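Against the Quick Fold
Opinion, by Emese Mészáros
Filed under: Household, Laundry

The standard complaint about folding T-shirts is that it takes too long. I think the complaint is aimed at the wrong stage. The fold itself is short. The stage that decides the result is the one before it, when the shirt is laid out and brought to tension, and most written instructions give it half a sentence: "Lay the shirt flat." I want to argue that this half sentence should be most of the instruction.

A T-shirt is a tube of knitted fabric with two smaller tubes attached. Knit stretches more across its width than along its length, and it recovers slowly. When a shirt comes out of a basket it has been compressed in several directions, and the front and back panels have moved against each other. If it is folded in that state, the displacement is folded in with it. The side seam, which ought to run down the edge, wanders towards the belly. The hem doubles over at one corner. All of this is stored under the weight of the shirts above it and is still there when the shirt is next worn.

The remedy is to work from one long edge. Take the sleeve near the shoulder seam, take the corner where the hem meets the side seam, and draw the two apart until the line between them is straight. The body follows. The second long edge then needs very little handling.

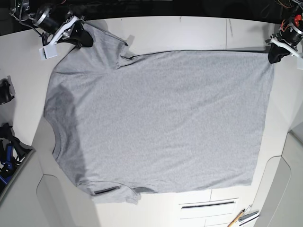
The amount of tension matters. Too little leaves the panels out of register, and too much produces a pulled corner that springs back once it is released and takes part of the hem with it. The correct amount is the least that will straighten the edge. On a thin shirt this is very small. On a heavy one it is slightly more, and the fabric can be lowered to the table while still held, which presses out the air between the layers.

I came to this by way of a dull job. For two winters I did the linen and uniforms at Imthorpe, a residential training centre with 50 beds and a single drying room. Staff shirts were plain crew necks in three sizes. They were folded on a table by whoever was free, and the shelves were a fair record of who had been on duty. In January I kept a tally, partly from irritation. Of 1,973 shirts folded that month, 70 had to be taken down and folded again, either because the stack would not stand or because the size label could not be found. Nearly all of the 70 had the same fault, a side seam that had rolled under before the first fold was made.

The figure is not dramatic, and I have had it quoted back to me as evidence that there was no problem. Mohammed-Awal Aidoo, who shared the rota, held that a failure rate that low did not justify changing anyone's habits. My answer was that the 70 were only the ones bad enough to be noticed. A shirt can be poorly laid out and still stand in a stack. It will have creases across the chest where it should have none, and somebody will iron it, or more likely wear it as it is.

There is a popular method in which the shirt is pinched at two points along a line, crossed over, shaken and dropped. It is quick, and it depends entirely on the shirt having been laid straight in the first place. People who demonstrate it start with a shirt that is already flat, and the seconds spent getting it flat are left out of the count. Include them and the advantage over an ordinary fold in thirds is small. I have nothing against the method. I object to the accounting.

The surface has some bearing on this too. A smooth table is better than a bed. Bedding yields, so the shirt sinks where it is pressed and rises elsewhere, and there is no reliable plane to straighten it against. A towel on a table is worse than a bare table, as the pile holds the lower panel in place while the upper one moves. Height is a matter of preference, though anything much below the hip becomes uncomfortable after the first dozen.

Folding boards deserve a mention. We tried one at Imthorpe, a hinged plastic thing sold under the name Noltamura. It made every shirt the same width, and for a shelf that has real value. It did nothing at all about the seams. A crooked shirt placed on the board became a crooked shirt of standard width, and it was harder to spot in the stack. The board went to the linen cupboard, where it was used to keep the pillowcases upright.

On sleeves I am less strict. Some people want them folded back parallel to the side, some at an angle, and I have not found that it affects the finished shirt provided the sleeve is flat before it is turned. What should be avoided is a sleeve left doubled under itself at the shoulder. It makes a lump, and the lump transfers a mark to the shirt above.

Grip is the remaining point. A whole handful of fabric cannot be placed accurately, and the part inside the hand comes out creased. A small pinch close to a seam is preferable, the seam being the most stable part of the garment.

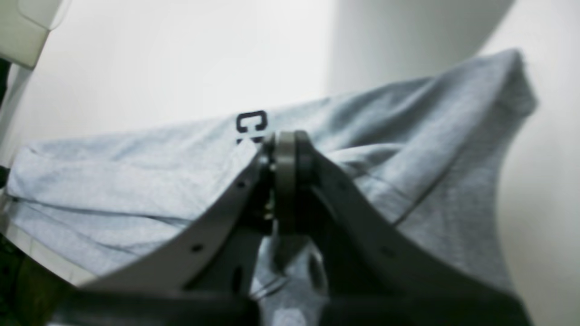 Noreen Warraich read a draft of this and disagreed with the last paragraph. In her view a pinch at the seam is right for new shirts and wrong for old ones, where the seam has shrunk and the panel beside it has not, so that pulling on the seam gathers the fabric it was meant to straighten. She takes hold an inch further in and smooths outwards with the other hand.

I accept this for cotton that has been through a hot wash many times. At Imthorpe the shirts were replaced before they reached that condition, and I had not allowed for it. Her correction still belongs to the laying out. The folds that come after it are the same ones, made in the same order, and they go no faster or slower on an old shirt than on a new one.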